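About Us

Londwood began with one drawer that would not close. Catrin Yorath had moved house in March with a toddler, a new job and more hair ties than anyone could reasonably own, and she spent the first evening tipping the whole lot out on the bed and sorting it into box lids. A friend asked her to come and do the same at her place, and then the friend's sister did, and we have been at it ever since!

We are a home tidying service, and a small one, with 12 of us on the team and a waiting list we do our best to keep short. We look after bedrooms, closets, kids' corners and all those little belongings that never seem to have a proper home (scrunchies, workbooks, packets you meant to open last summer). We nearly always start on the bed, with a nice bright cloth spread over the blanket or sheet so nothing small goes astray, and a shallow box to gather things in while you decide where they ought to live.
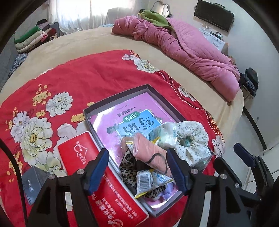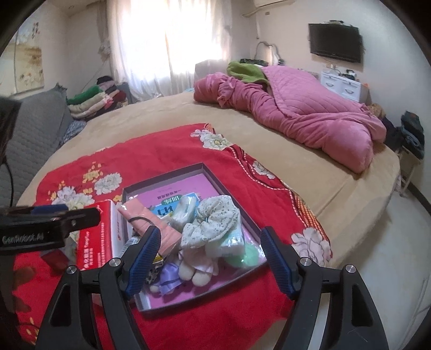 Scrunchie and workbook in the tray, on the red floral cloth

How We Work

A first visit takes an afternoon, and we ask you to stay for it if you can, because you know which schoolbooks are still in use and we don't. We never throw anything out without asking. If you would like boxes or drawer dividers we can bring the Cavness range along for you to try, but plenty of families do perfectly well with what is already in the cupboard, and we're just as happy with that.

Catrin still makes most of the first visits herself, and she does love a cup of tea while she sorts. Write to us or call the office, and tell us which room is bothering you most.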